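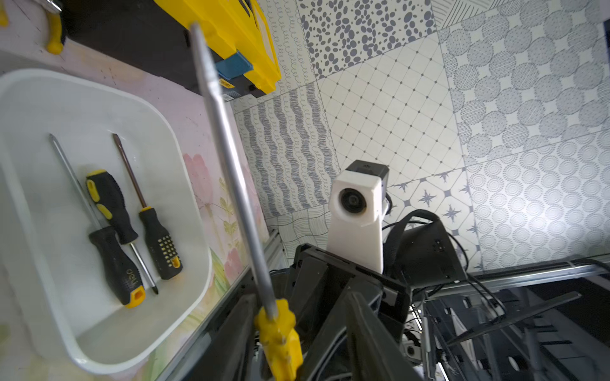 Oct 28, 2024

Screw torque retention, Kosance enclosure lids, continued from the February batch.

Pulled the Katov fixture out of storage and checked the clamp faces. Left face has a burr near the lower dowel hole. Stoned it flat, did not re-measure the parallelism. Do that before the next batch.

Lids 1-40 closed by hand to snug, then finished with the Akus torque driver at setting 3. Left overnight at room temperature and broke loose in the opening direction. Readings are in the shared sheet, tab 2. Corner screws hold well. The two middle screws on the long side read low on nearly every lid, same as February. Gasket is the suspect. It takes a set under the middle span and the lid bows enough to unload the head.

Slotted heads are a nuisance on this part. Blade width matters more than I assumed - a blade narrower than the slot rocks and chews the edges, and after a few cycles the breakaway number means nothing. Lids 11 and 17 excluded for that. Pak-hei Lui wants to change the whole set to hex socket. No objection from me, but the Huang drawing still calls out slotted and the change has to go through them.

Ran lid 22 a second time with the gasket removed. Middle screws came up level with the corners. One lid proves little but it points the right way. Repeat on at least five more.

Thread lubricant: none used. The February notes don't say either way, which makes the comparison weaker than I'd like. Asked Pak-hei, who thinks dry.

Cycle counter on the fixture reads 484. Clamp pads are due at 500, so order them now.

To do:
Parallelism on left clamp face
Gasket-off repeats
Ask Huang about the hex change and lead time on samples
Find the second torque driver - it was signed out and the sheet has no name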